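Bench notebook, Kivamix cell, November

Morning, with coffee. Kathleen Ó Riain had the leader arm today and I had the keyboard, which suits us both (my wrists still haven't forgiven me for last month). We're back on the small red piece and the pink bowl, by remote control, one pick and one place per episode. I had meant to start on the two-bowl version, but Ilona Mészáros asked very kindly for more of the plain one first, and she's the one who has to train on it, so plain it is!
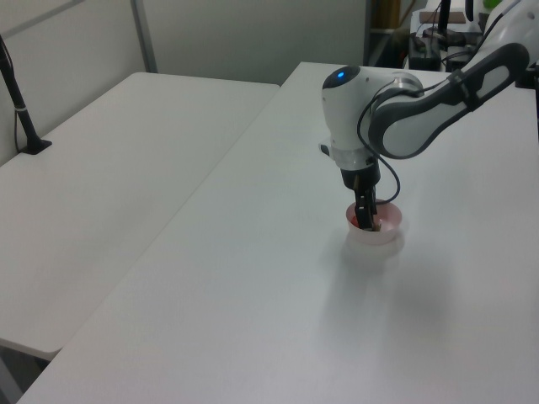
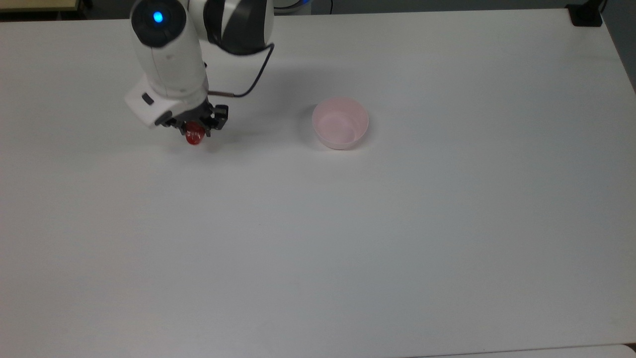 Same red piece, same pink bowl, fixed view first and then the head view.

What we did

Kathleen warmed up with a handful of throwaway runs and then we recorded 26 good episodes before lunch and 27 after. That brings the set to 1,618, if I've done my sums right, and I'd be glad if somebody checked them against the log. The bowl got moved by hand between episodes, never by much, and I called out where the piece should go so that she wouldn't fall into a habit. She says I have a habit too, namely the left side. Fair enough, I'll use the number sheet from Vemutmont tomorrow.

Notes on the driving

The piece is slick and rounded, and if you close fast it wants to squirt out sideways. Kathleen's trick is to come straight down, pause for a breath, and then squeeze slowly until she feels the leader push back. I tried it myself at the end of the day and it's lovely once you stop fighting it. My first four tries went nowhere near so well, and I've deleted them.

For the place, she goes down inside the rim before she opens. Dropping from higher up is quicker, but then the piece bounces and we get episodes that end in all sorts of ways. Let's all do it her way, please, at least until Ilona has a first policy to look at.

Odds and ends

The fixed view and the head view drifted apart in time on one long episode, 2,892 steps by the counter, mostly me chatting while the recorder ran. Thrown out. Keep them short!

Wrist cable: watch the slack near the gripper when the wrist turns. I'd like to try one of the soft clips from Thibodeaux before we do anything with more rotation in it.

Still to do: copy today's set over to the Gririco drive, wipe the table down, and ask Ilona whether she wants the failed grasps kept in a folder of their own.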